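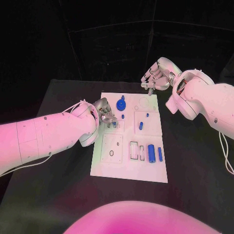
Novembre, cahier de la cellule bimanuelle, suite

Reprise à 9 h 20. But de la journée : mettre au propre les règles de travail pour la planche d'assemblage, parce que chacun a les siennes et que les essais ne se comparent plus entre eux. Vasilică Oprea a relu la première version hier soir et a laissé des remarques dans la marge, je les reprends au fil du texte.

Règle 1, position de la planche. On la pose à plat, au milieu, bord inférieur parallèle au bord de la table. On ne la recale pas entre deux essais d'une même série. Si elle a bougé, on arrête la série, on le note, on repart avec un nouveau numéro. J'ai retrouvé dans le journal la série 3059, où la planche a été repoussée en cours de route et où quelqu'un a continué quand même. Série écartée, les essais ne servent plus qu'à la mise au point.

Règle 2, état de départ. Les pièces mobiles ont chacune une place de départ, y compris celles dont on ne se sert pas dans l'essai. Oprea demande qu'on écrive aussi l'orientation : un cylindre couché et un cylindre debout, pour la prise, ce sont deux tâches différentes. D'accord, j'ajoute une colonne « debout / couché » à la fiche. Fiche remplie avant la mise sous couple des bras, jamais après.

Règle 3, éclairage. On inscrit le réglage des lampes en tête de série. L'éclairage teinté est autorisé, il fait partie des variations prévues, mais il ne change pas au milieu d'une série. Le fond reste noir et les rideaux restent fermés. Le réglage retenu pour ce matin est sur la fiche, je ne le recopie pas.

Règle 4, vitesse. En présence de quelqu'un à portée des bras : 50 mm/s, pas plus, même pour « juste vérifier un point ». Zone dégagée : 200 mm/s. Ce sont nos limites internes, plus basses que ce que le contrôleur Kosen accepte. Elles sont entrées dans le profil « atelier », qu'il faut charger à la main après chaque redémarrage. C'est le point faible de la procédure. Oprea propose de refuser le démarrage tant qu'un profil n'est pas choisi. À faire, je l'ai mis dans la liste.

10 h 45. Premier passage avec les nouvelles règles, main gauche au travail, main droite en attente. Question soulevée aussitôt : qu'est-ce qu'une main en attente ? Jusqu'ici chacun la laissait où elle était. Je propose ceci.

Règle 5, main en attente. Elle reste au-dessus de la planche, doigts relâchés, sans contact avec rien. Elle ne passe pas sous l'avant-bras de l'autre. Avant de lui rendre la main, on vérifie sur l'écran de commande que l'effort mesuré aux doigts est nul. Si elle touche la planche pendant l'attente, l'essai est noté « contact », même s'il se termine bien.

Oprea n'est pas convaincu par la dernière phrase, il trouve que ça va gonfler les échecs. Je garde : « contact » n'est pas un échec, c'est une étiquette à part. On verra après une semaine de relevés. 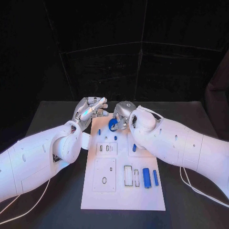

Règle 6, appui sur la planche. Quand une main tient une pièce contre la surface, l'autre ne commence pas de nouvelle prise. Une main appuie, l'autre attend. C'est plus lent, je sais. Les essais du mois dernier montrent que la planche glisse surtout quand les deux mains poussent en même temps, et l'antidérapant Birkel n'y change pas grand-chose.

Règle 7, correspondance des pièces. Les logements et les cylindres vont par taille, le gros avec le large, le fin avec l'étroit. On ne force pas un cylindre qui se présente de travers. Deux tentatives, puis retrait vers le haut et retour à la position de départ. La troisième tentative « pour voir » est ce qui a fendu un support en octobre. La consigne vaut aussi en téléopération, surtout en téléopération.

Règle 8, câbles. Contrôle visuel avant chaque série : boucle libre aux poignets, rien de tendu quand le bras est replié, rien qui traîne sur la planche. Les câbles qui descendent sur la table doivent rester en dehors du contour de la planche pendant tout le mouvement, donc on fait la trajectoire une fois à vide à 50 mm/s en ne regardant que les câbles. Toute ouverture par laquelle on voit le faisceau est signalée sur la fiche machine. On ne passe pas les doigts dedans pour remettre un fil en place, bras sous tension ou non. On coupe, on consigne, ensuite on ouvre.

13 h 30. Discussion sur le nommage. Quintanilla (le logiciel d'étiquetage) accepte n'importe quoi dans le champ libre, résultat : « plot bleu », « petit cyl. », « goupille » pour la même pièce. J'ai commencé une liste fermée, un nom par pièce, un nom par logement. Les anciens noms restent dans une table de correspondance pour pouvoir relire les vieilles séries. Pas d'abréviation. Pas de couleur dans le nom, trop de pièces sont bleues pour que cela aide.

Relu les essais de la campagne Oda pour voir ce que donnerait la liste : 89 annotations à renommer. Je m'en charge, ça se fait en une fin d'après-midi.

Règle 9, arrêt. Une personne au clavier, une personne à l'arrêt d'urgence, et ce ne sont pas les mêmes mains. Celle qui tient l'arrêt ne remplit pas la fiche. Après un arrêt d'urgence, on ne relance pas la tâche là où elle en était, on revient à l'état de départ de la règle 2 et on refait la vérification des câbles.

15 h 50. Imprimé la version 2, affichée à côté du poste de commande, l'ancienne est à la poubelle. Reste ouvert :
– refus de démarrage sans profil de vitesse (Oprea)
– étiquette « contact », à revoir avec les relevés
– faut-il repérer la planche au ruban ou visser deux butées ? Je penche pour les butées, mais il faut percer la table et demander avant
– renommage Oda (moi)
– photo de référence de l'état de départ à joindre à chaque fiche, prise toujours du même endroit

Fiche de la série du matin classée. Profil « atelier » rechargé, bras hors couple à 16 h 10.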